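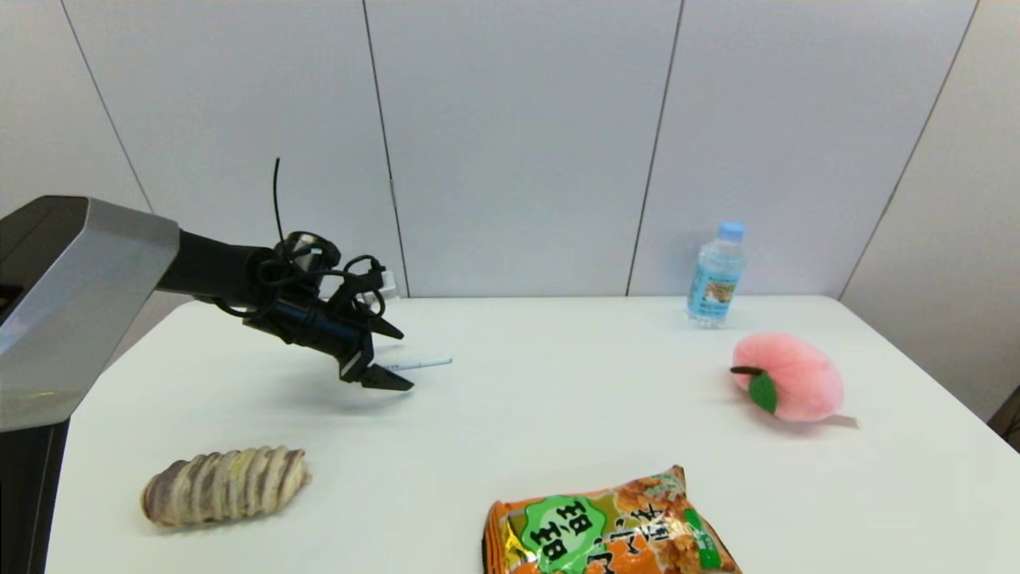 White table, orange snack bag at the front.

How I Clear and Clean a White Table (Without Losing the Small Stuff)

Print this page | E-mail this page

I love a white table and I will defend white tables to anyone, but oh my goodness do they show everything. Crumbs, pen marks, the ring from a glass, that one greasy thumbprint you can only see when the light hits it sideways. I've been looking after the one in our shared room at Hirilwood since January, and I've gotten the whole thing down to 19 minutes if I put my phone in another room first.

My first few tries were a mess. I'd walk in with a spray bottle, start wiping, hit a bag of chips, pick it up, wipe under it, put it down on the wet part, and then wonder why the bag was soggy. Vilja Ahonen watched me do this once and laughed so hard she had to sit down. So I wrote out my steps, and they're below.

What you'll need

A soft cloth that's slightly damp, plus a dry one
A drop of dish soap in a bowl of warm water
A dry brush or an old (clean!) pastry brush
A little baking soda
Rubbing alcohol and some cotton balls, only for ink
A tray or shallow box for the things you're keeping
Bag clips

Step 1. Deal with the food first

Always food first. Open snack bags are the worst thing to bump with your elbow, and I say this as someone who once sent a full bag of shrimp chips over the edge and was finding them until spring.

Pick the bag up from the top so it stays upright, and look inside before you decide anything. If there's a decent amount left, press the air out, fold the top over two times, and clip it. If it's down to dust, it goes in the trash. Don't shake the dust onto the table "to wipe up later," you'll just be making paste.

Loose pieces of anything go straight in the trash or the compost. I used to try to rescue them. Eero Hirvonen, who grew up in Riihimäki with three brothers, told me that in his house a snack left on the table was fair game for whoever walked by, and I guess that solves the problem too, but I'd rather you threw it out.

Step 2. Cap the pens

Pens and markers come next, before you touch a wet cloth. A marker with no cap can leave a line the length of the table if it rolls, and a damp surface makes the ink spread like crazy. Check the cap is really on (push until it clicks, if it's the clicking kind) and stand the whole lot in a mug somewhere that isn't the table.

While you're at it, try each one on scrap paper. I pulled 7 dead markers out of our mug the first time I did this! They'd been getting put back in there for ages.

Step 3. Give the small keepers a tray

Then there are the things that aren't trash and aren't food and don't have a home. Shells, pebbles, buttons, a single earring. I put all of these on the tray and move the tray off the table in one go, so I'm not carrying things one by one and setting them down in weird spots I'll forget.

Shells need a tiny bit of care. The ridges hold on to grit, and grit plus a white tabletop equals scratches, so lift a shell and don't slide it. The one over on the left side of our table is exactly the sort of thing I used to push out of the way with the back of my hand. Lift it! Brush it off with the dry brush over the trash can, and if it's dusty inside, rinse it with plain water and let it dry on a towel overnight. Skip vinegar, which eats into shell and leaves it chalky.

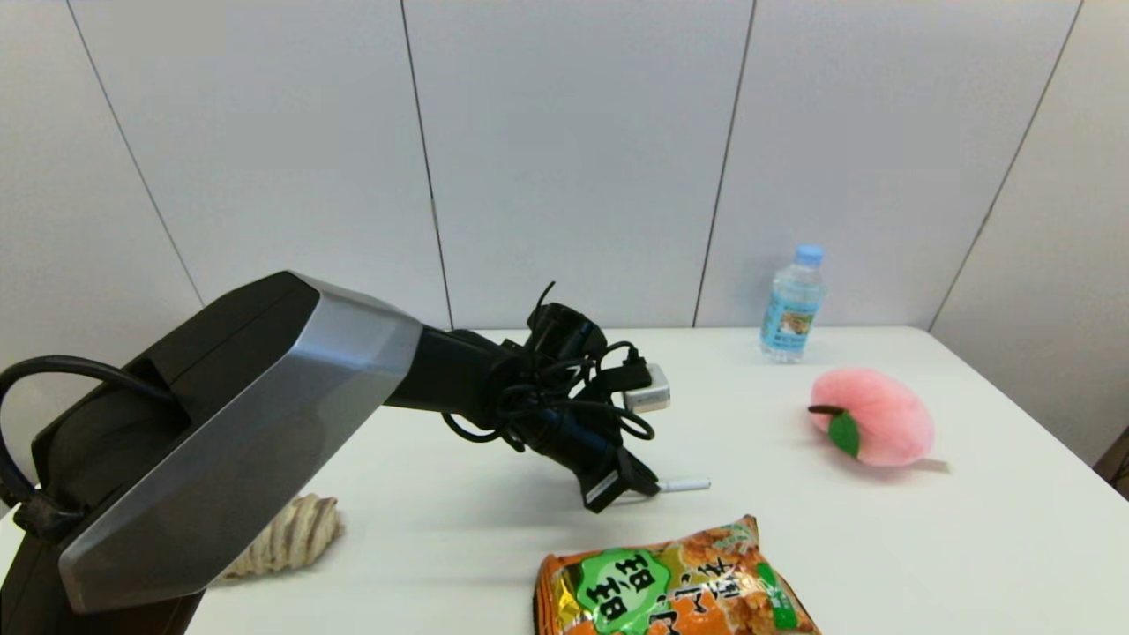 Step 4. Brush, then wipe

Start at the back edge and brush toward yourself with the dry brush, catching the crumbs in your hand or a dustpan. Take your time at the corners.

When the crumbs are gone, dip the cloth in the soapy water and wring it out hard. It should feel barely damp. Wipe in long strokes from one end to the other, overlapping a little, and flip the cloth when it looks gray. Going around in circles just moves the grease to a new address, and you'll see the swirls the minute the sun comes in.

For a stubborn spot, put a pinch of baking soda on the damp cloth and rub very lightly. Try it on a spot where it won't show first, please, as some finishes go dull. For ink, dab on a little rubbing alcohol with a cotton ball, again after testing, and lift the color up instead of scrubbing it outward. Open a window, keep it away from anything hot, and wipe the area with clean water when you're done. If the table is varnished or painted wood, leave the alcohol out completely and stick with soap.

Then dry it. I skipped drying for years and blamed the soap for the streaks.

Step 5. Don't forget the bottles

Drinks always drift to the back of a table, where you stop seeing them. Ours had a little clear plastic water bottle way over at the far right, and clear plastic against pale walls is so easy to miss until you knock it with your sleeve. Look along the back edge before you get going with the cloth. (Yes, I know this is step 5. Read the whole page first, like a recipe.)

Tighten the lid before you lift it. If you know whose it is, hand it over. If you don't, pour the water on a plant and put the bottle in the recycling. For refillable ones I keep a marker and masking tape in the drawer so people can put their names on them, and that has helped a lot, at least with the people who can find the drawer.
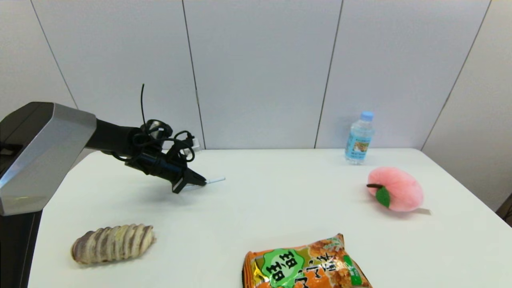
Step 6. Put back less than you took off

Go through the tray now, while the table is drying off the last bit. I let two things come back. The rest goes on the shelf, home with somebody, or into the box marked Brarnent, which is the name of the old reading group and has somehow become our word for lost and found.

Small things look nicest toward one end, leaving you a good stretch in the middle for actual work. If you want a shell out, set it on a folded napkin or a saucer so it can't scratch.

A couple of questions I get

Can you use melamine sponges? I do, on bad scuffs, very gently. They're a fine abrasive, so a shiny table can lose its shine.

How often? We do the full version every Saturday and a quick brush-off the rest of the week.

Print this page | E-mail this page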